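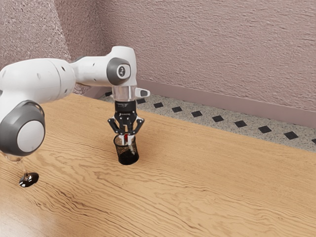 Katlow council: open list or closed list for the April vote?

tomar_reader
Sun 2 March
The regional assembly has approved the new rule for local elections in Katlow. Voters may now mark a name inside the party list, and before they could only choose the party. I am for it, but the vote is in April and I have not seen one poster that explains the new ballot. Does anybody know when the sample ballots will come?

flovum77
My party branch in Flovum got them on Friday. One sheet, 40 names, very small letters. My mother could not read it with her glasses on.

oldbridge
I don't agree that this is progress. With the closed list the parties had to put women and the small villages in good places. Now people will mark the name they know, and this is the man with the shop.

tomar_reader
@oldbridge The quota is still in the law, I checked it. Article 11.

oldbridge
Article 11 is for the candidates, it is not for the seats. Please read it again. A list can be half women and the result can be 2 women in the whole council.

tomar_reader
You are right about the article, I mixed it with the draft. I still prefer to choose the person.

What the ballot asks from you, as I understood it:

1. Mark one party. Without this mark the ballot is not valid.

2. If you want, mark one name under the same party. A name under another party is not counted.

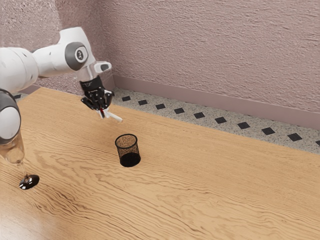
3. Fold it two times and put it in the gray box. The white box is for the mayor.

flovum77
In Clendico they tested it last year and had many spoiled ballots, most of them from point 2. The polling staff got only one evening of training.

oldbridge
So five weeks is too short. Postpone it to autumn.

flovum77
Postpone again? We are already one year without a proper council. I would rather vote with a bad sheet.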